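Durken small grid baskets, set of 4 - my review after a couple of months

I went looking for these because my pantry shelf had turned into a landslide. Packets of yeast, half bags of lentils, those little sachets of soy sauce you swear you'll use... everything slid forward every time I opened the door. A friend had the Festley ones and loved them, but they were out of stock in the size I wanted, so I ordered the Durken set instead and figured I could always send them back.

I didn't send them back! They're plain plastic baskets with a grid pattern of little holes all the way around the sides, and they weigh next to nothing. Mine came in a mix of colors, pale yellow-green and light blue, and you don't get to pick. I would have liked all blue, but the yellow-green has grown on me and it does make it easy to tell the kids "crackers are in the green one."

The size is good for packets and jars, less good for boxes. A normal box of pasta sticks out over the top and looks silly. Spice jars fit great standing up, and I got one whole shelf of baking stuff into 2 baskets with room left for the cupcake liners. I also put 600 grams of loose walnuts in one (in a bag, don't pour them in, the holes will get you) and it carried fine with one hand.

Cleaning is where I'd take off a star. Flour gets into the grid and just sits there. A rinse under the tap doesn't do it, you need an old toothbrush, and I have better things to do on a weeknight. The Jindo bins I had before were solid on the sides and wiped clean in a second - but they also cracked at the corners, so pick your trouble.
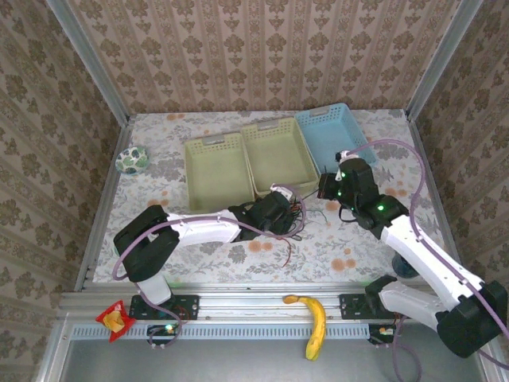

They also look nicer out on a table than I expected. On a flowery tablecloth the soft colors kind of disappear, and I've started using one for bread rolls with a napkin tucked in. I wouldn't put them out for a fancy dinner, but for a regular lunch they're cute.

One thing to watch is the rims. Two of mine had a rough spot on the edge where the plastic had been trimmed, and I snagged a sweater on one. Around a minute with a nail file fixed both. My sister has some from Awad that are smoother, and they cost almost double, so I can live with the filing.

I'd buy them again, probably another set for under the bathroom sink. 4 stars from me, and it would be more if Durken let you choose the colors.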